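Week two of the no-landlord-paint project, or whatever I end up calling it

21/01/2025

Quick one tonight because I have to be up at stupid o'clock. Kettle's on. Posting from the floor, my chair is still full of coats.

So, moving. I said I'd write down what I learned before I forgot it all, and I've already forgotten half. The move itself went fine. Two trips with the van, one trip back for the shower curtain and the spare keys I was meant to hand over. The old landlord was nice about it. He kept 40 dollars for the oven and I didn't argue, I've seen that oven.

The new place is smaller. Cheaper too, by 265 a month, and that was the whole point. Top floor, no elevator. The bedroom gets sun in the morning and the kitchen gets none ever. There's a closet in the hall that I thought was a broom closet but goes back way further than it should, so all the boxes marked MISC live in there now and will probably die in there.

Things I would do again:

Packing a first night bag. Sheets, towel, phone charger, toothbrush, one pan, coffee. I found this tip on somebody's blog years ago and it's the only moving tip I trust.

Giving away the big bookcase. I was sad for a day. Then I carried the small bookcase up three flights and stopped being sad.

Switching the internet over early. I went with Zulent since they were already wired into the building and it took one phone call. The guy on the phone called me ma'am eleven hundred times but it worked by dinner.

Things I would not do again:

Wrapping plates in T-shirts. Everyone says to do this. I lost two plates and now every shirt I own smells like newspaper, becuase I ran out of shirts halfway and used newspaper and then mixed the boxes.

Moving in January. Ice on the steps. My hands split open on day one and the hand cream was in a MISC box.

Buying a shower rack from Zesteo at ten at night while tired. It's too wide. It is still in its box by the door and I stub my toe on it daily. Return window is until February so watch me miss it.

OK the paint. I have been told I can paint, as long as it goes back to something light when I leave. The lease says "neutral" and when I called to ask what neutral meant the woman in the office said "you know, neutral." So I got sample pots. Two kinds of off-white that look exactly the same, one called oatmeal-something that is just tan, and a green I want badly and can't justify. The green would go in the bedroom, on the wall behind the bed only. I keep holding the lid up and squinting.

Unnur Kvaran came over Sunday and we had the paint talk for an entire pot of coffee. She thinks green, all four walls, be brave. She also thinks I should strip the kitchen cabinets, so she doesn't get the final vote. She did bring soup — lentil, with way too much cumin, I ate it three nights running.

What I hadn't thought about at all was the prep. I figured you open the can and go. No. You wash the walls first, with sugar soap or dish soap and warm water, then rinse, then let it dry, then fill the holes, then sand, then wipe the dust, THEN paint. I lost a full evening to reading about this. Stains can come up through new paint if you don't seal them, so I need primer as well, another thing to carry up the stairs. 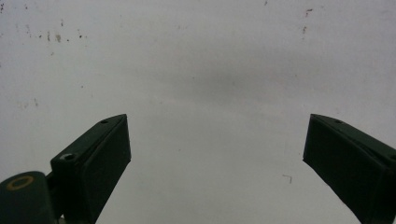 Small stains, specks, a bit of gray. Off-white walls never look like much until you stare at one for a while and then it's all you see. I'm going to try plain dish soap and a soft sponge before I buy anything fancy. Magic eraser people, I hear you, but I've read they can leave shiny patches on flat paint and I don't want to find out.

Plan for the week is wash on Thursday night, fill and sand after that, primer if my arms still work. I took down the curtain rod already, so I've been waking up with the sun in my face and being weirdly productive before work. Cleaned out the fridge. Answered an email from November.

Still need: drop cloths, a decent roller, the step stool back from my sister. Also a lamp. I've been using my phone flashlight in the kitchen like a burgler.

If anyone has primed over an old stain and had it stay gone, tell me what you used. Comments are open again, I think I fixed the spam thing.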